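Chapter 5
Ornament and the Home

Every generation believes it has finally learned to leave a room alone. Its grandparents had doilies; it has taste. Then it goes out and buys a jug it will never pour from.

This chapter deals with ornament: the things we put in rooms that do no work. Chapter 4 covered furniture, which at least lets you sit on it. Ornament is harder to defend and much harder to throw away, as anyone who has cleared a relative's sideboard will know. In her study of the terraces at Illberg, Poppy Fothergill found up to 20 objects on a single mantelpiece, one of them a clock, and the clock had stopped. 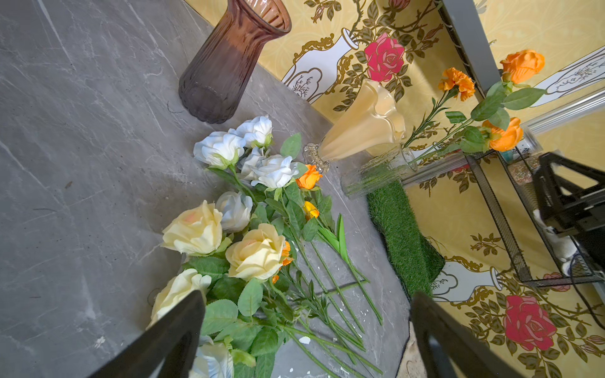

Why do people decorate rooms that hardly anyone else sees?

Mostly for themselves. A room is looked at far more often by the person who lives in it than by any visitor, and small changes to it are a cheap way of feeling that life is in hand.

Edmund Piątek disagrees, and will do so at some length in the reading for section 2. He holds that all decoration is aimed at a guest, even when the guest never comes – the front parlour, in his view, was a stage kept dusted for an audience of one vicar. 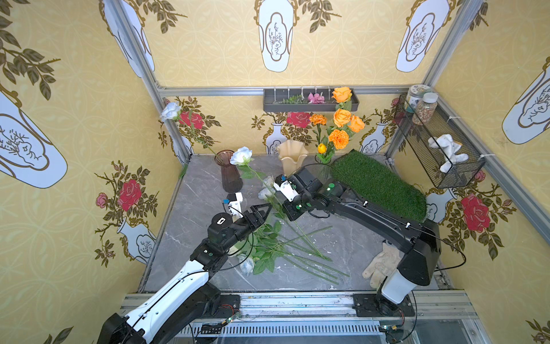

Pattern is where the quarrel gets loud. Reformers of taste have long objected to flowers on walls, on the grounds that a wall is flat and a flower isn't. Householders heard them out politely and went on buying flowers. Yellow paper with red roses, leafy branches and white vases is just the kind of thing the reformers had in mind, and white roses on long stems in front of it would have finished them off. Section 1 begins with their complaints, which are more fun to read than their wallpapers were to live with.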